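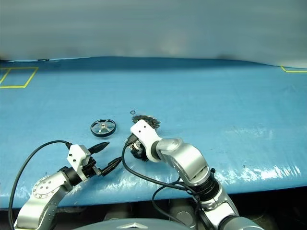 Small wheels and outrunner motors in model making

Small wheels, rings, toothed gears and outrunner motors are among the parts most often found together on the table of anyone who builds or mends powered models. They are treated as one family in most hobby handbooks, partly because they turn on the same sort of shaft and partly, one suspects, because they have always ended up in the same drawer. This article deals with the parts themselves, with how they fit one another, and with the ways people have found to keep them in order.

Wheels

The common small wheel has a black rubber tire on a metal hub. The hub is usually opened up with cutouts that leave a set of spokes running out from a central boss, and these openings save a little weight while leaving plenty of metal where the shaft goes through. A wheel like this is happiest stored lying flat, and a tire left standing under a heavy model all winter may well take on a flat spot that no amount of coaxing will cure.

Rings and washers

A tiny black ring on a workbench may be a rubber O-ring or a washer, and the two are easily confused until they are picked up. The rubber ring gives when pinched and the washer does not. Lieselotte Diekmann, whose booklet The Tidy Model Bench went through 2 printings at Prumton, gave a whole friendly chapter to rings, and advised her readers to look for a lost one under the tire before looking on the floor.

Outrunner motors

In an outrunner, the outer shell turns and the windings stay still in the middle, the opposite of what many beginners expect. A brushless motor of this kind is short and broad for its power. Seen from the face, it often shows a silver hub with straight spokes, and through the gaps one can make out the copper-colored windings of the stator. The gaps let air in, and unfortunately they let in grit and metal filings just as gladly, so a clean cloth or sheet under the work is well worth the trouble.
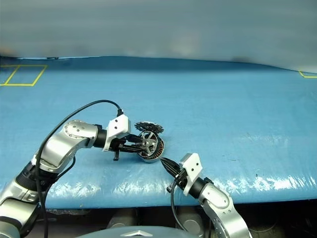
Spoked face of a small brushless outrunner, with a black toothed gear.

Gears

Gears for these motors are generally flat discs with teeth cut all the way around the edge. Fine teeth run more quietly, coarse ones forgive more dirt, and there are loyal friends of both. The Brulta parts list, last revised on 5/12/22, gives 474 gears and 509 wheels, and the older Bevia list, which many builders still keep on the shelf out of affection, runs to 804 entries of all kinds.

Sorting and storage

Two habits of sorting are described in the literature. Bernd Hinrichs kept parts by kind, with every wheel in one tray and every gear in another. Waltraud Haberkorn kept them by model, so that a wheel stayed with its own motor and ring, and she marked out areas of her table with tape while a job was under way. Her way takes more room, but it is kinder to people who get called away to supper halfway through.

See also

Albers tray
Gear mesh
Rubber tires, care of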